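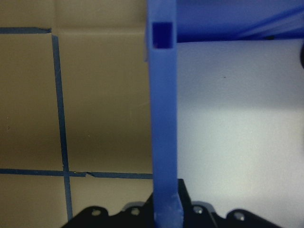
By Rezaul Munshi
Ziltlow Cell Guide, revised 20th May

Section 4. Bin-to-bin work: rules before you run

This section applies to the Drinby sorting bench and to any table set up the same way. Read it with the site risk assessment. It does not replace it.

4.1 Table and bins

1. Check that the clamps at the table corners are tight. Push on the edge by hand. It should not shift.
2. Place the bins against the tape lines. Replace any tape that has lifted or torn.
3. Load small parts only. The limit for this bench is 75 grams per part.
4. Keep tools, pens and spare parts off the work surface.

Note: If a bin is swapped for a different size, teach all pick points again.
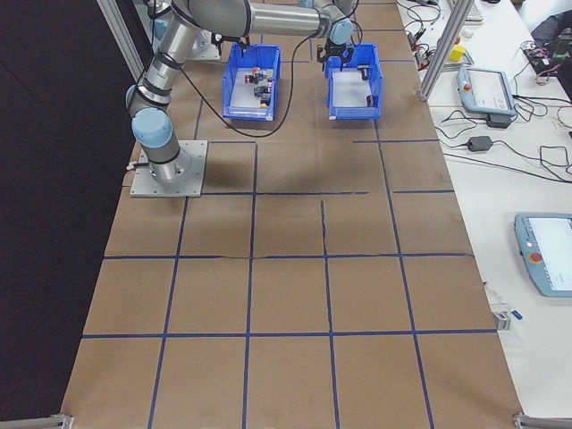
4.2 Pendants and stops

5. Put each teach pendant where the operator can reach the stop button without leaning over the table.
6. Press each stop button once at the start of the shift and confirm that its arm will not move. Reset and write the result in the log.
7. Keep pendant cords out of the walkway.

CAUTION: One pendant stops one arm on this bench. If both arms are powered, both pendants must be attended.

4.3 First run

8. Set speed to the teaching value in the Korkus job file. Do not go above it until step 11 is done.
9. Move the gripper over the bin and lower it in small steps. Leave 2 mm between the fingertips and the bin floor.
10. Watch the cable through the full reach of the arm. It must not catch on a bin rim or pull tight.
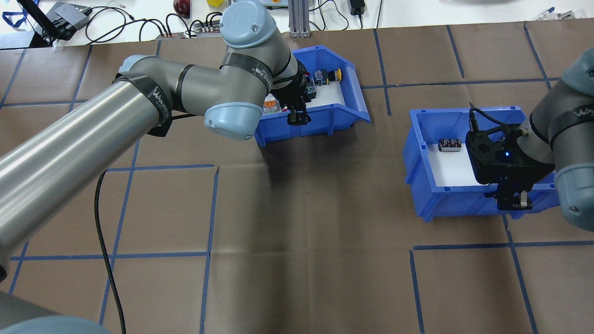 Figure 4-3. Two arms, each with its own bin.

11. Run one full cycle with empty fingers. If anything touches, stop and go back to step 9.

CAUTION: Never reach into a bin while its arm is powered. Stop the arm first, even for a dropped part.

4.4 Routine checks

Inspect the fingertips and cable ties every 1,000 cycles. Report cracks on form 545 and send it to the Koivisto office. 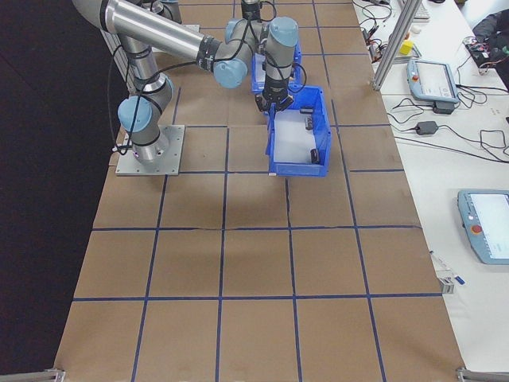
Can one person run both arms?
Only if both stop buttons are within reach from where that person stands. Otherwise, power down one arm or get a second operator.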